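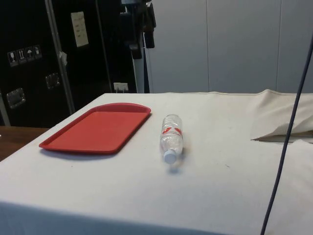
Slide 1: Red tray on a cloth-covered table.

Talk for the Fudside local food evening, 02/07/2026. Keep to time.

Start with the Broler bun. Ask who grew up eating them. Then ask who has seen a recipe older than their own grandmother. I expect fewer hands.

The usual story is that the bun was baked for mill workers in Hulten and has been made the same way ever since. I'd like to believe it. The trouble is that I have read 5 versions of the story and they disagree on the mill, the fruit, and whether there was any fruit.

Mention the parish cookbook. No Broler bun in it. There is a "plain tea cake" with lard and currants, and people will tell you that's the one. Maybe. A plain tea cake with currants could be anybody's.

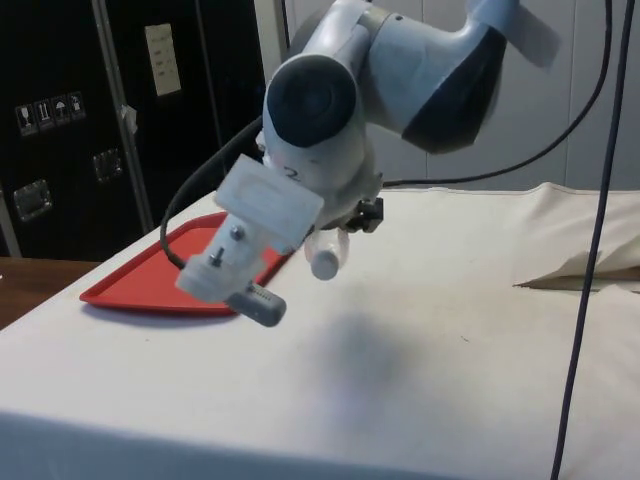 Next, the sour milk question. Bakers in Darko swear by it and say buttermilk ruins the crumb. I made both at home and gave them to my family without saying which was which. They argued, then picked the buttermilk. Small test, I know — but it's one more than the Darko people have done.

Read out the festival claim, slowly: 1,494 buns sold in one afternoon. Pause. One oven, roughly 8 trays. Let them do the math.

Granddaughter story here if there's time (she ate the icing, left the bun).

Finish on the icing. It's a recent addition as far as I can tell, and I don't care for it. Take questions. If someone has a dated recipe, get a copy before they leave.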